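Crew shirts for a short horror film, do people pay for these?

Posted by Zomska

We're shooting a nine-minute ghost story in March. Four crew, two actors, total budget 900 pounds. Our producer wants plain black T-shirts for everybody so we don't show up in the windows, of which the house has far too many. Does that come out of the film's money, or do I just tell people to wear black and hope?
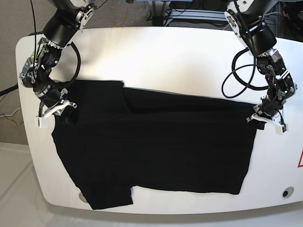 Also, is there any point in insuring something this small? The owner of the house is my aunt, and she has already asked twice about the carpet.

Etenesh Demissie

Tell them to wear black. Everyone who works in film owns black clothes, it's practically the entry requirement. Spend the money on food. I once did a two-night shoot for Dralska on crisps and the sound man still won't speak to me.

Do get public liability cover, and get it before you carry any lights in. Ask for a short-term policy and read what it says about hired kit, as that is often separate. Put something down over the carpet as well. Aunts outlive policies.

Woldemariam

depends on the windows

Shiyu Feng

Agree with Etenesh on the insurance. On reflections, shirts only get you so far if your faces are lit up by a monitor. Hang some dark cloth behind the camera and turn the screen down.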